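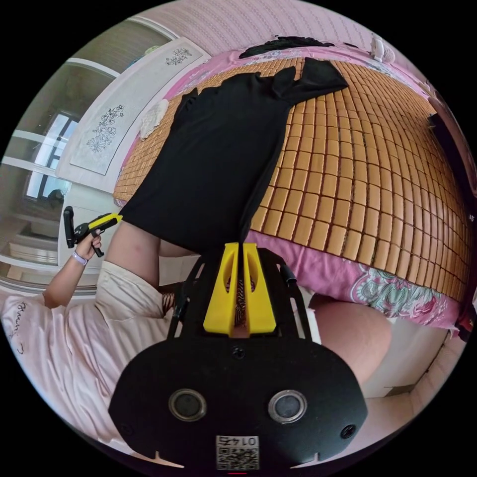 4. Placing and Draining the Dehumidifier

Read this section before you plug in the Pramura. Two people should lift the unit out of its carton. Keep it upright at all times. If it was laid on its side during delivery, stand it up and wait 4 hours before switching it on.

4.1 Choosing a spot

1. Pick a level, hard floor. On carpet, put a board under the casters.
2. Leave 2 feet of open space at the back and on both sides.
3. Close the windows and outside doors of the room. An open stairwell counts as part of the room when you work out the floor area.
4. Check the area against the model. The standard model is meant for rooms up to 895 square feet, the large model for rooms up to 1,160.

NOTE: The humidity sensor is behind the left grille. Don't hang laundry over it.

4.2 Fitting the drain hose

The bucket holds enough for some 12 hours in a damp basement. For longer running, use the hose.

1. Switch off and unplug the unit.
2. Pull the bucket straight out and empty it.
3. Unscrew the drain cap at the back and keep the rubber washer.
4. Put the washer inside the hose fitting and tighten the fitting by hand. Do not use pliers — the thread is plastic.
5. Run the hose to a floor drain. It must slope down the whole way, with no loops or kinks.
6. Slide the bucket back in until it clicks. The unit will not start without it, even with the hose connected.

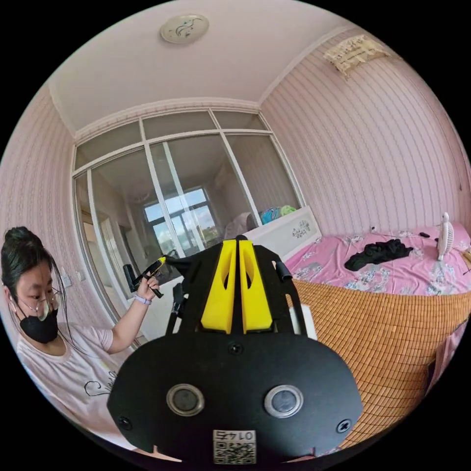

Figure 4-2. Yellow fingers with slots, black plate below. Seen from behind.

CAUTION: Do not use an extension cord. Do not run the hose outdoors in freezing weather.

4.3 First run

1. Plug in the unit and press POWER.
2. Set the humidity to 50 percent and the fan to HIGH.
3. Leave it running overnight with the doors shut.
4. Look at the hose end in the morning. If the floor around the unit is wet, go back to step 4 of section 4.2 and check the washer.

A faint gurgle after the compressor stops is normal. The fan keeps turning for a few minutes — wait for it to stop before you unplug.

Related sections
Cleaning the air filter
Error codes and lights
Henríquez condensate pump: fitting kit
Kurnance wall humidity meter
Winter storage
Telldale parts and service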